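How to Fold Knitted Bits So They Stay Folded
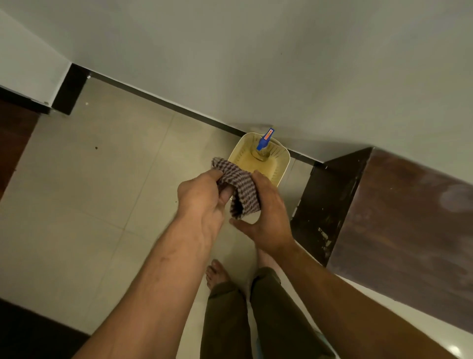

1 min read

395 views – 57 shares

Lay the knit flat and smooth out the ribs. Fold it in half along the ribbing, then roll from one end. Keep the roll loose – tight rolling stretches the edge. Stand it upright in a plastic basket against the wall.

Last updated 9/14/23

2 comments

Nives Testa
Does this work for thick scarves?

Tapio Kallio
I fold mine in three first. Same yellow basket too, mine has a clear container with a blue spray-type top in it as well.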